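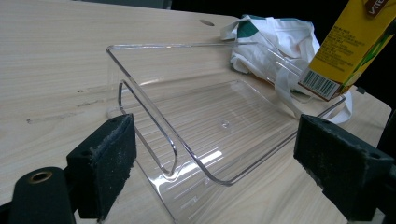
So, ihr Lieben, weiter geht's mit meiner kleinen Reise durch die Plattenkisten! Letztes Mal war ja der Jazz dran (danke für die vielen Mails, ich komme mit dem Antworten kaum hinterher), und heute bleibe ich bei einer Platte hängen, die seit April bei mir rauf und runter läuft: "Forkitz" von Amancay Ojeda.

Gefunden habe ich sie bei Guerreiro, dem winzigen Laden hinter der Post, ganz unten in einer Kiste mit Schlagersamplern. Drei Euro! Das Cover ist ziemlich hässlich, braun mit orangem Schriftzug, und ich hätte sie fast wieder zurückgesteckt. Dann habe ich auf der Rückseite gesehen, dass Bongani Mthembu den Bass spielt, und den kannte ich noch von der Nellex-Single, die mir mein Bruder mal aus dem Urlaub mitgebracht hat.

Die Platte fängt ganz unspektakulär an, nur Gitarre und ein Schlagzeug, das klingt, als stünde es im Treppenhaus. Beim zweiten Stück kommt dann die Orgel dazu, und ab da sitze ich jedes Mal mit offenem Mund auf dem Sofa. Wie die Frau singt! Ganz leise, fast gesprochen, und dann zieht sie im Refrain plötzlich die Stimme hoch, dass einem die Gänsehaut kommt. Seite B ist etwas schwächer (die lange Instrumentalnummer überspringe ich meistens, sorry), aber die Ballade am Schluss entschädigt für alles.

Erschienen ist das Ganze beim Label Isuseck, in einer Auflage von 1000 Stück. Meine hat einen Kratzer im dritten Lied, da knackt es zweimal, und inzwischen fehlt mir das richtig, wenn ich den Song woanders höre.

Nächstes Mal kommt dann endlich die Single von Nellex dran, die habe ich euch ja schon lange versprochen. Und falls jemand von euch noch andere Aufnahmen mit Mthembu im Regal hat, schreibt mir bitte, ich suche wie verrückt!

128 Mal geteilt
17 Kommentare

Neueste Beiträge
Jazz aus der Wühlkiste
Mein Plattenspieler brummt wieder
Fünf Lieder für lange Zugfahrten
Flohmarktbeute im April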